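Nillcombe Community Help > Home & Storage
How to get white scratches and cloudy marks off the floor of a big gray bin?

Asked Sunday, February 4, 2024

Got a large gray bin, sloping sides, used for parts and odds and ends. Sides are fine-ish. The floor is all pale streaks and cloudy patches. Tried dish soap, tried an all purpose spray, no change. Not sure what it's made of, no stamp on it that I can find. Is this dirt or is it just worn? Would like to fix it before I line it with anything. Don't want to spend much, a new one the same size from Cadwaladr is $74 plus shipping and I'm not doing that.

3 answers

Answer 1 (15 votes)
Run a fingernail across it. If you feel a groove its a scratch and no cleaner is going to touch it. Cloudy but smooth could be residue, so try a melamine sponge with warm water, light pressure, small corner first. Rinse, let it dry all the way and look again. Wet bins always look great for ten minutes and then the streaks come back, got fooled by that myself.
Don't sand it. I did one in July with 700 grit and ended up with one big cloudy patch instead of a bunch of small ones.

Answer 2 (2 votes)
Flimora trim restorer. Wipe on, wait, buff. Might be greasy after so maybe not if your putting paper stuff in there

Answer 3 (6 votes)
Skip the cleaning, go straight to the liner. You're lining it anyway so who's going to see the floor. Cut a rubber mat a little under size, remember the sides slope so measure at the BOTTOM not the rim (yes I did that wrong). Asness sells it by the roll. Ours gets stuff dropped in all day and the floor looks like yours, still holds everything fine. Scratches never hurt anything, I'd only worry about cracks in the corners.
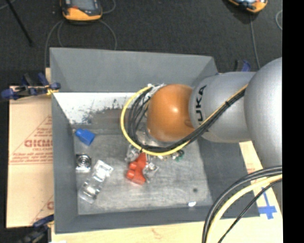
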